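Mei Brannigan
Thread on a fault we chased for most of May. Handheld gripper rigs, marker-based pose tracking, and a width reading that lied to us. Long, numbers included. 1/17
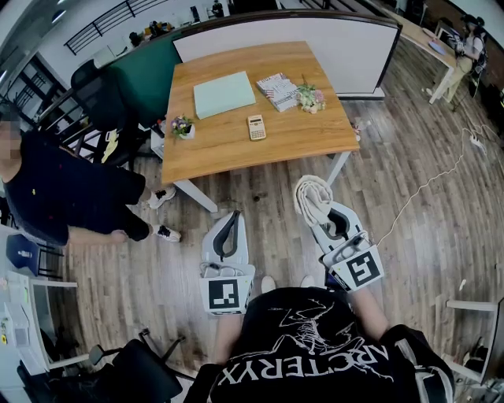 Tabletop collection with the two-gripper setup, one marker panel on each unit.

2/ Background. We record two-handed table tasks with a pair of handhelds. Each unit logs its own pose and finger opening. Those logs train a policy that runs on the arms in the Merer cell. If the log is wrong, the arms learn the wrong thing, and they learn it well.

3/ Symptom. On a Thursday the right arm closed on a calculator and kept closing. The force limit tripped and the cell stopped as designed. No injury, one cracked calculator case. The commanded width was 9 mm under the width of the object.

4/ First suspect was the arm. Emmett Abernathy pulled the drive logs. Commanded and measured width agreed to within 0.2 mm for the whole run. The arm did what the policy asked for. Arm cleared.

5/ Second suspect was the policy. Rolled back two checkpoints, same behavior. Rolled back four, no overclose. Something had come in with the data between those two points.

6/ That window held 2,000 episodes. We replayed all of them against a plain check: when the fingers are stalled on a known object, does logged width match the object? Fails in 509. Left unit: zero fails. All 509 on the right.

7/ Keisha Abernathy sorted the fails by time since power-on. Almost nothing in the first ten minutes. After that the error grows, always in the same direction, and flattens out near 9 mm. A bad marker would give you scatter. A drift like this is usually mechanical or thermal.

8/ It was mechanical. The width encoder in the right unit sits on a small hub held by one set screw. The screw had backed off. Each hard close slipped the hub a fraction of a degree. Opening did not slip it back, so the error only ever went one way.

9/ Why it looked like a warm-up effect: the units re-zero at power-on. Every session began with a correct reading and lost it over the following closes. Anyone who checked the rig at the start of a shift saw a good rig. We checked at the start of every shift.

10/ Why the left unit was fine: thread locker on the screw. The right unit had its hub swapped in April and went back together dry. The work order says "hub replaced, tested OK." It doesn't mention thread locker because the form had no line for it. Now it does.

11/ Why the software missed it. The Burine logger flags width readings outside 0 to 85 mm. A reading that is 9 mm off and still inside the range passes. A range check tells you the sensor is alive. It says nothing about whether the number is right.

12/ Fix one, hardware. Thread locker on both hubs, torque to spec, paint witness mark across screw and hub. If the line is broken, the unit comes off the floor. Takes a few seconds to look at.

13/ Fix two, procedure. Operators close on a 30 mm gauge block at the start AND the end of each session. If the two readings differ by more than 0.5 mm, the session goes to quarantine. Rochelle Haddad wrote it up and it fits on one card.

14/ Fix three, data. We dropped the 509. Of the other 1,491, we also pulled 122 that never stalled on anything of known size, so there was no way to verify them. Could have been fine. Not worth the argument.

15/ Retrained on what was left plus new sessions with the repaired unit. Ran 1,818 closes in the cell on mixed objects, calculator included (a new one). No force trips. Worst width error 0.7 mm, on a soft item where I don't fully trust the reference anyway.

16/ Open item. Birthe Zoëga asked why the force limit was the only thing standing between a bad width command and the object. Fair question. We're adding a contact check on motor current that halts closing before the limit. In review, not deployed, so don't ask me for the thresholds yet.

17/ If you run handhelds with a hub-mounted encoder, power one up, do 50 hard closes on a block, then read the width without re-zeroing. Do it today. Ours took about 30 closes before the slip was visible.

Reply to 17/ Several people asking about the torque figure. It depends on your screw and hub material, so mine won't help you. Use the one on your drawing.

Reply to 17/ Also yes, we went back through the sets recorded before the April swap. Same stall check, no fails on either side.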